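Vehicle Test Technician, Sedan Durability (Full Time)
Hennessy Proving Works, Cullville

Hennessy Proving Works runs road and rig durability testing for passenger car makers and parts suppliers. The Cullville site has a 4-mile closed loop, a rough road section, a cold soak room and ten service bays. We are hiring a technician for the large sedan group, reporting to Rónán Hanrahan, test operations lead.

The opening is for the Drarken suspension program, which starts in September. The program covers front struts, rear control arms and bushings on full-size, front-wheel-drive sedans. Each car is driven to a fixed schedule, pulled at set intervals, measured and returned to the loop. The technician owns the measurement and teardown side. Driving is done by a separate crew.

Duties

Receive test cars, record VIN, mileage, tire size and ride height, and enter them in the job log before the first run.
Fit and remove accelerometers, string pots and brake thermocouples. Route and secure wiring.
Set alignment to the program sheet and recheck it at every pull.
Carry out scheduled inspections: torque checks, bushing cracks, strut leakage, ball joint play, tire wear across the tread.
Remove failed parts, tag them and pack them for return to the customer's lab.
Write a short condition report for each inspection. Reports are due by the end of the shift in which the car was pulled.
Keep hand tools, torque wrenches and the alignment rack within calibration dates.

Required

Two years of paid work on passenger cars in a dealership, independent shop, fleet garage or test lab. Military vehicle maintenance counts.
Working knowledge of strut and multi-link suspension, disc brakes and electric power steering.
Able to read a wiring diagram and a dimensioned drawing.
Valid driver's license. You will move cars between the bays and the loop gate.
Able to lift 50 pounds and to work standing for most of a shift.
Clear written English. The customer reads the reports as written.

Useful but not required

Use of Titberg data loggers or any similar CAN-based recorder.
Experience with four-wheel alignment on a pit rack.
Basic spreadsheet work, including plotting channel data against distance.
Welding or machining for brackets and sensor mounts.

Hours and pay

The shift runs from 6:00 a.m. to 2:30 p.m., with a half-hour unpaid meal break. A second shift may be added later in the program; it would be staffed by choice first and carry a shift premium. Pay is hourly and set by experience. Overtime is paid at time and a half. There is a yearly tool allowance of $600, payable after the first 90 days. Safety shoes and coveralls are supplied. Health cover begins on the first day of the month after hire.

You need a basic set of metric hand tools. Specialty tools, lifts, torque equipment and all measuring gear belong to the site.

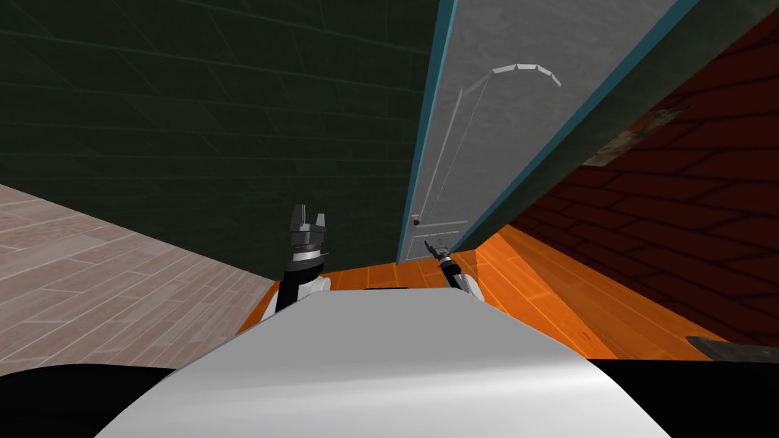
Simulated view: two arms with grippers, right arm angled toward the door.

How to apply

Send a resume and a one-page work sample to the hiring desk and quote job number 218. The work sample may be an inspection sheet, a repair write-up or a test report. Remove customer names and plate numbers first. Cover letters are optional.

Selected applicants will be asked to Cullville for a half-day visit. It includes a written test on suspension and brakes, a practical task on a car in the bays and a talk with Rónán Hanrahan and one member of the sedan group. Bring your license and safety glasses if you wear prescription lenses. Travel costs are paid for applicants living outside the county, on receipt of tickets or a mileage note.

An offer depends on a driving record check and a drug screen. Hennessy Proving Works is an equal opportunity employer. Applications from staffing agencies will not be read.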